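Linier Publishes Results of Its Comparison of Hand-Held Gripper Fingers

Pomen and Sultana finger sets tried on 17 everyday objects; full record of grasps is open to download

2021-06-08 — Linier, a maker of hand-held gripper tools for teaching robots by demonstration, today published the results of its first open comparison of finger sets. The work was carried out during May at the company's test room and it compares two sets, named Pomen and Sultana, on the same group of small household and desk objects.

The two sets fit on the same handle and are closed by the same trigger. They differ in the shape of the finger and in the surface that touches the object. Pomen fingers have a flat pad with a fine pattern, and Sultana fingers have a softer pad which gives way a little under pressure. Until now customers asked us which set they should order first, and we could answer only from our own habit. We wanted to have a better answer.

For the comparison, operators picked up each object, held it above the table and put it down again on a marked place. In total 318 grasps were recorded, and all of them are included in the results, also those which failed. An attempt was counted as good when the object was lifted and stayed in the fingers until it was put down. The operators changed places between the sessions, so that no finger set was used by one person only.

The objects were selected because they are difficult in different ways. Thin and tapered objects turn easily between two pads. Objects with a round wall, such as cups and small containers, offer only a narrow line of contact. Brushes have a hard handle on one side and a soft head on the other, and the result depends very much on where the operator takes them.

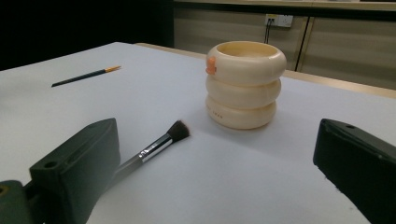
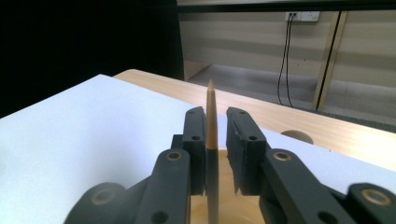 Trial objects on the white work surface, and a slender pointed stick held upright between the finger pads.
Page last changed: 2021-06-08

With the Pomen set the operators had better results on thin objects. Pencils and sticks stayed straight more often, and it was possible to hold them upright without correcting the hand. With the Sultana set the results were better on containers and on everything with a curved wall. On brushes we found almost no difference between the two sets when the handle was taken, and a clear advantage for Sultana when the head was taken.

One result was not expected by the team. Operators closed the Sultana fingers more slowly, even when nobody asked them to do it, and this made their sessions longer. We do not know yet if this comes from the finger or from the feeling in the trigger. It will be examined in the next round.

All grasps were also recorded by the camera on the tool, and the recordings were sorted with Lilex, the Linier software for labeling demonstrations. Lilex marks the moment when the fingers close and the moment when they open. In 285 of the recordings these two moments were found without correction by hand. The remaining ones were corrected by an operator, mostly where a finger covered the object from the view of the camera.

The comparison has limits and we would like to name them. All sessions took place in one room and with one height of table. Heavy objects, wet objects and cloth were not part of the work. The results say something about a hand-held tool in the hand of a trained person, and they should not be read as a promise for the same fingers on a robot arm.

The download contains the table of results, the list of objects, the recordings with their labels and the instructions which the operators received. It is free for teaching and research. Laboratories which repeat the trial with their own objects are invited to send us their table, and we will publish it next to ours with their name.

Both finger sets can be ordered now, separately or together with the handle. Existing customers can change the fingers themselves with the key that was delivered with the tool.

About Linier
Linier develops hand-held grippers, finger sets and software for recording manual work. Its products are Pomen, Sultana and Lilex.

Press contact
Please use the contact form on the Linier website and choose "Press" as the subject.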